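Ironing, and other things I learned from a landlady

When I moved to Ponbridge I owned five shirts and no iron. In my country my mother did the ironing, and later, when I lived alone, I bought clothes which did not need it, or I told myself they did not need it.
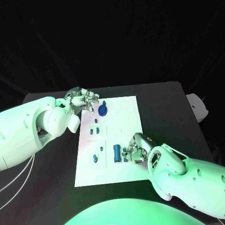 The room I rented was on the top floor of a house that belonged to Mrs. Woldemariam. She was past seventy and she ironed everything: tea towels, pillowcases, the curtains twice in a year. On my second evening she saw me going out in a shirt that I had slept on – it had been at the bottom of my bag – and she said only, "You are going to a funeral of somebody you dislike?" Then she put up the board in the kitchen and made me stand next to it.

I want to write down what she taught me. I have been repeating it to other people for years, and each time I forget one part.

The first lesson was that the cloth should be a little damp. I had believed that ironing is about heat and pressure, so I pushed very hard and got a sore shoulder. She pushed almost not at all. She sprinkled water from a bowl with her fingers, rolled the shirt up like a towel for the beach, and left it in the roll while she drank a coffee. After this rest the water has gone everywhere in the cloth and the iron slides. I still do it with linen. For cotton I am lazy and use a spray bottle.

The second lesson was the order. Collar, then the yoke (I had to look up this word, it is the part across the shoulders), then cuffs, sleeves, and the big flat parts at the end. If you start with the back, as I did, you make it beautiful and then you crush it while you fight with the sleeves. The collar must be done from the points to the middle, first on the wrong side. If you go from the middle to the points you push a small fold in front of you, and when it arrives at the point it has nowhere to go.

The third lesson I did not accept for a long time. She said you must hang the shirt and leave it alone until it is cool. I was always ironing at ten minutes before I had to leave, so I put the shirt on warm, and it felt wonderful, and by the tram stop the elbows looked like an old map. Warm cloth takes any shape you give it, also the shape of a person running for the tram.

I stayed in that house for three winters. We never became close in the way people do in films. She did not ask about my family and I did not ask about hers. But when I ironed in the kitchen she would sit down with her radio, and sometimes she would say "slower," without turning her head. I think she could hear it.

Later I worked in the laundry of a small hotel, the Ruvier, and there I understood that home ironing and work ironing are two different jobs. We had 36 rooms and in December all of them were full. The sheets went through a big roller machine, and two people stood at the other side to catch them and fold. My partner for the folding was Damian Schwaiger, a very tall man, and for me this was a problem because his corners were always higher than mine. In the first week he had to bend his knees the whole shift. After a while we found a rhythm: corners together, shake, step in, I take his corners, he picks up the fold. One morning the roller stopped working and we did 80 pillowcases by hand. I was happy that day, strange as it sounds. I was faster than everybody, and I heard Mrs. Woldemariam in my head telling me to be slower.

I am often asked which iron to buy, and I am a bad person to ask. Mine is a Larkero which I got secondhand for 12 euros, and it drips if you fill it over the line, so I do not fill it over the line. I would look more at the board. A board that shakes makes you tired, and a thin cover prints the metal pattern on your trousers. I put an old wool blanket under my cover, folded once, and this made a bigger difference than any iron I have had.

What I do not iron anymore: jeans, T-shirts, fitted sheets. I tried the fitted sheets for a time, out of loyalty. There is no good way. What I still iron: shirts, napkins when guests come, and pillowcases, always pillowcases. It takes two minutes each and your face is on them for the whole night.

Some people listen to podcasts while they iron. I prefer the radio, with the volume low, and the window open a little because of the steam. A full basket is one evening. I start with the easiest thing, usually a napkin, to check that the iron is clean and does not leave a brown mark. This I learned alone, with a white shirt, and I will not tell the story of it.

Next time I want to write about starch. I have a recipe from the hotel but the quantities are for a very big bucket, and I must first do the arithmetic and ruin a few collars.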